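Home | Set-up | Recording | Replay | Troubleshooting | Downloads

Gistik two-hand collection kit — user guide
Section 4. Recording cloth tasks in homes
Rev. 09/06/2019

Read section 3 (calibration) first. If the grippers haven't been calibrated since they were last opened up, stop and go do that. Everything below assumes it's done.

This section covers towels, sheets, pillowcases. Clothes are section 5 — different start poses, different task sheet. Don't mix them in one session.

4.1 What the method needs from you

Short version. The policy learns from what the gripper camera sees plus the finger opening plus the path of each hand. No robot in the house. A person does the task with one gripper in each hand, and the arm at Woltstead learns from it later. So two things matter more than a nice fold:

- both hands tracked the whole time
- finger opening readable the whole time

A messy fold with good tracking is usable. A perfect fold with a tracking hole in it goes in the bin. New collectors get this backwards all the time.

The current cloth set is 1,398 episodes after filtering. Most of what got filtered was tracking loss, then fingers hidden under cloth, then wrong task label. Very little was lost to bad folding.

4.2 Before you go in

1. Charge both grippers and the pocket recorder overnight. Recorder light goes solid when full.
2. Check the left/right labels. Left gripper in left hand. If they get swapped the paths are mirrored and nothing downstream catches it.
3. Wipe both lenses. Dry cloth only, no spray.
4. Open and close the fingers ten times. Should move freely with no click. A click means the slide is dirty — see section 8.
5. Look at the finger screws. Snug, not cranked. Overtightening bends the finger seat.
6. Empty the recorder card. Copy first, then empty. Yes people have done it the other way.

CAUTION: Do not swap fingers between left and right units. They wear differently and the opening calibration is per unit.

4.3 Setting up the room

Leave the room as it is. This is the part people argue with. The Doledano set was recorded on cleared tables with plain backgrounds and the policy trained on it did fine at the bench and badly everywhere else. Trained on home recordings with all the usual stuff left out, it held up much better on beds it hadn't seen. So no tidying beyond what's needed to be safe.

1. Ask before moving anything. If the person who lives there wants something put away, put it away.
2. Clear the floor where you'll stand. Bags, slippers, chargers. You'll be looking at the cloth and not your feet.
3. Curtains either way. Pick one and leave it for the whole block. A light change halfway through an episode upsets the tracker.
4. Screens and photos of people: cover or turn around. Mirrors also, if you'd be standing in front of one.
5. Fans off. Moving cloth edges with no hand on them confuse the labels.
6. Slow walk round the room with both grippers pointing outward, thumb triggers released. This is the mapping pass. Keep going untill the recorder beeps two times.

NOTE: Blank walls and glossy doors are hard for the tracker. If the mapping pass fails twice, stand so that the cameras also catch something with texture — a bedspread, a rug, a shelf. Then try again.

NOTE: Mapping is per room and per block. Moved the bed? Map again.

4.4 Start pose and sync

1. Stand at the side of the bed, feet apart, cloth within easy reach of both hands.
2. Hold both grippers with the fingers pointing away from you, level, a hand's width apart.
3. Squeeze both fully closed. Release. Squeeze again. That's the sync mark.
4. Wait for one beep. Then begin.

If you start before the beep the first second is lost and the whole episode gets dropped at import. The importer does not trim for you.

4.5 Towel on bed, two-hand spread

Use task sheet T2. Start state is the towel dropped on the bed in a heap, one hand drop, from chest height. Do not arrange it.

1. Find a corner with the left gripper. If no corner shows, pinch the highest point and lift until one does.
2. Close on the corner. Enough to hold. Full squeeze on thick terry makes the fingers splay and the opening value goes off scale.
3. Right gripper comes up along the edge to the next corner. Keep it in the open where possible, under the towel is the worst place for it.
4. Close. Lift both. Pull apart until the near edge is straight.
5. Lay it down away from you, far edge first.
6. Release both at the same time. Back off to start pose.
7. Squeeze twice again. End mark.

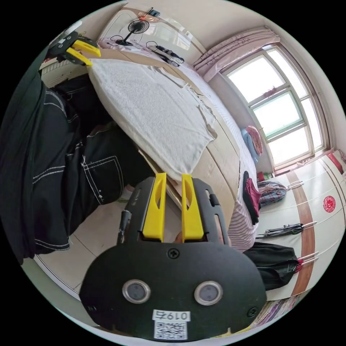 Speed. Normal household speed or slightly slower. If you go very slow the policy learns the slowness, and on the arm it comes out as hovering. The early Benkirane batch had this problem, every approach ended with a long pause over the cloth. We retrained without those and the pause went away.

Regrasps are fine. Dropped a corner? Pick it up and carry on. Don't restart, don't say sorry to the recorder. Episodes with one recovery in them are worth more than clean ones, the arm drops corners too. More than two drops in one episode, abandon it: hold both triggers until the long beep, reset the towel, new episode.

Keep your wrists loose but don't spin them. Fast wrist rotation blurs every frame and the tracker falls back to motion sensor only. It can carry that for a moment but not for long.

Don't use your fingers. Or your elbow, or knee against the mattress to pin the cloth. The arm has no knee. If you catch yourself doing it, abandon.

CAUTION: Cables. The recorder lead goes behind you and under the shirt, not across the front. A lead that drags over the towel ends up moving the towel.

CAUTION: Finger tips can catch loops on terry and knits. If a loop is snagged, open fully and back straight out. Pulling sideways damages the towel and that's somebody's towel.

4.6 Block length

One block is 26 episodes. Then rest, hands down, grippers off. Grip fatigue shows in the data before you feel it — opening values start to drift wide late in the block. Two blocks per room is the limit, then change room or change home. More episodes in the same room add very little. We checked this in May: holding the total fixed and adding rooms beat adding repeats in every split we tried.

Change towel at the half of each block. Size and thickness both if you have them.

4.7 Check before leaving

1. Open the recorder page on the tablet. Episode count should match your sheet.
2. Any episode marked red: play the first and last second. Missing sync mark means it's gone, cross it off.
3. Any episode marked yellow: play it through. Look for both hands staying on the map. A short wobble is ok. A jump is not.
4. Check the lens view on one episode per block for smears. Lint from towels gets on the glass quick.
5. Replace whatever is missing now, same map. Coming back another day means a new map and a new block.
6. Put the room back.

4.8 What happens to it after

Import runs in this order: sync, tracking, opening, trim, label check. Episodes that fail any one step are set aside, not deleted. You get a list back by block. Please read it, it's the quickest way to improve.

For reference, the last cloth policy was run on 44 trials of the towel spread, start states dropped by hand same as T2, in a bedroom that wasn't in training. Failures were mostly second corner misses: left grasp good, right hand closes on the edge a bit short of the corner and the lift comes up crooked. So if you have a choice of what to be careful about, be careful about step 3 in 4.5. Approach the second corner so the camera gets a clear look at it before the fingers close. A half second is enough.

Known problems, this revision:

- Beep volume resets to low after a battery change.
- Tablet shows the wrong block number after midnight. File names are right.
- White towel on white sheet: the label check flags nearly all of these for review. Record them anyway, we need them. Write WW on the sheet.
- Task sheet T2 still says "three squeezes" at the bottom. It's two. Will be fixed in the next printing.

Next: Section 5. Recording clothes

Gistik collection kit guide | Contact: your site lead or the Woltstead bench | © 2019 Gistik | Back to top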